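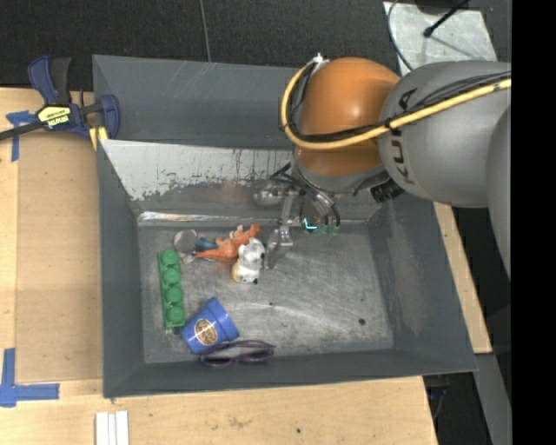
Notes from the Sesberg hill climb

I finally got up to Sesberg this year, after about four seasons of promising the club I'd go and then finding something else to do. October 5, 2022 is the deadline for this newsletter and I'm typing with my boots still drying by the back door, so forgive the typos.

For those who haven't been, Sesberg is a short one. It's a narrow road with a stone wall on the left for most of the way, two hairpins that look identical on the map and are nothing alike from the driver's seat, and a finish line tucked just over a crest so you cross it looking at sky. I drove up the night before and walked the course twice in the drizzle. The second hairpin drops away on the inside, which the map doesn't mention, and somebody had left a strip of blue paint on the wall there (last year's, I hope).

We had 77 entries, and 18 of those were in my class, small sedans up to 1600 cc. I drew a late number, so I spent the morning standing at the fence with a coffee and getting cold. Not a bad way to spend a morning! The Bestura team had both of their hatchbacks there on brand new tires, and they were quick right out of the trailer. The Cartwright car, the green one with the enormous rear wing, sounded fantastic and went sideways out of the first hairpin every single time. I don't think it was the fast way up, but the folks on the bank loved it.

My own runs were a mixed bag. Run one was damp and I drove it like I was carrying eggs. Run two was better until I grabbed fourth when I wanted second on the way into the top hairpin, and the poor engine just sort of sighed at me. By the afternoon the road had dried along the racing line and I took 3 seconds off my morning time, good enough for seventh in class. I'd have liked sixth. The car in sixth beat me by less than a blink and I have been replaying that missed shift ever since.

A few things for anyone thinking about entering next season:

The paddock is a sloping field. Bring wheel chocks and some boards for your jack. I saw two people jacking on bare grass and it made me nervous.

Noise is checked before scrutineering, not after, and they're strict about it. I borrowed a Numance muffler for the weekend and passed easily, though it hangs low and I scraped it on the way into the field and again on the way out.

There's no fuel within easy reach. The station in the village closes early, so fill your cans before you turn off the highway.

Breakfast rolls are cash only and gone by nine. The soup lasts longer.

I also want to say something about the new run order, as there has been some grumbling. The organizers sent the slowest classes up first this time, where it used to be the single-seaters. I liked it. The big cars got a cleaner road and we little guys got to watch the good stuff after lunch with our helmets off. The downside is that if it's wet early, the small classes are the ones out there mopping it up, and a couple of people were pretty sore about that. My vote would be to flip the order between morning and afternoon. If you feel strongly either way, write to the club before the winter break — the draft rules get settled then and it's no use complaining in April.

Entry was $100, same as last season, and that includes lunch for one helper. I thought it was fair for four runs, and we did get all four, even with the long stop while they swept gravel off the first corner.

As for me, the car is on stands now and the gearbox linkage is coming out. There's a worn bushing in there somewhere and I'd like to blame it for everything. If anyone has a spare set of 14-inch wheels with wet tires they'd part with, I'm looking, and I can pick up.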